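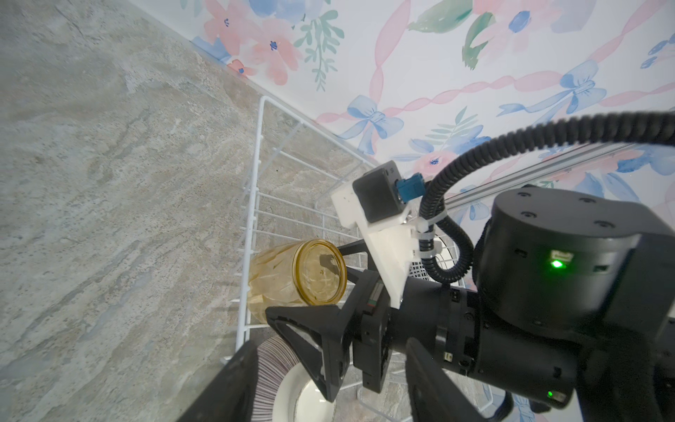
# Keeping separate apartments after the wedding?

**nurkden_bride** wrote:

My fiancé and I are getting married in January. We each rent a one-bedroom, eight blocks apart, and neither of us wants to give ours up. He works nights at the Grotgate warehouse and sleeps until two. I teach piano at home starting at noon. We tried living together for five months last year and both of us were tired and short with each other the whole time.

The plan is to stay married and keep two places. We'd have dinner together most days and spend weekends at mine. My mother says this is dating with a ring on. Has anyone done this for more than a year?

---

**corinne_kincaid** wrote:

Yes, eight years. My husband has the downstairs unit and I have the upstairs one. Same building, two leases, two kitchens. We were both married before and we both knew what we couldn't live with.

The part that took work was money. We pay our own rent and split the groceries for shared meals. Figure that out before the wedding.

---

**Sprogis79** wrote:

I'm going to disagree. I don't see the point of a wedding if you go home to a different address. Most of what my wife and I know about each other comes from the boring hours, who gets up with the dog and so on. If a night job is the problem, the job can change. Night jobs usually do.

---

**corinne_kincaid** wrote:

> If a night job is the problem, the job can change.

Maybe he likes it. She didn't say he was looking for another one.

---

**nurkden_bride** wrote:

He does like it. It also pays better than days, and he's been there longer than he's known me.

---

**haiyan_bai** wrote:

My parents lived in different cities for most of my childhood because of work. They're still together. My mother would say it was fine. My father would say it was lonely, and he only told us that after he retired. So I'd ask your fiancé again, on a day when nothing else is going on, and give him time to answer.

Also, have you talked about kids? Two apartments is one thing for two adults.

---

**nurkden_bride** wrote:

We've talked. Not for a few years, if at all. We'd look for a house if it came to that.

---

**olareo_pete** wrote:

Check the practical stuff too. My sister did this and her health plan wanted proof of a shared address before they'd add her husband. She got it sorted with the marriage certificate but it took weeks of calls. Your plan may be different. Ask your landlords as well, some leases have a limit on overnight guests and a spouse who is over four nights a week might count.

---

**Sprogis79** wrote:

So you pay two rents, two electric bills and two internet bills, and then fight the insurance company. What's that a year? You could get a two-bedroom with a decent door on the back room and put him in there with blackout curtains.

---

**nurkden_bride** wrote:

We looked. The two-bedrooms near his work don't allow lessons, and the ones near my students are 75 minutes from the warehouse by bus. He doesn't drive.

---

**Sprogis79** wrote:

OK, that's a real problem. I still wouldn't do it, but I see why you're asking.

---

**haiyan_bai** wrote:

Could you set a date to look at it again? One lease term, then you both say whether you want to renew.

---

**nurkden_bride** wrote:

His lease runs out the summer after the wedding, so that would work. I'll bring it up on Sunday when he's off. Corinne, did you write the money part down or just agree on it?

---

**corinne_kincaid** wrote:

Wrote it down. One page, both signed, it's in my desk. We've changed it twice.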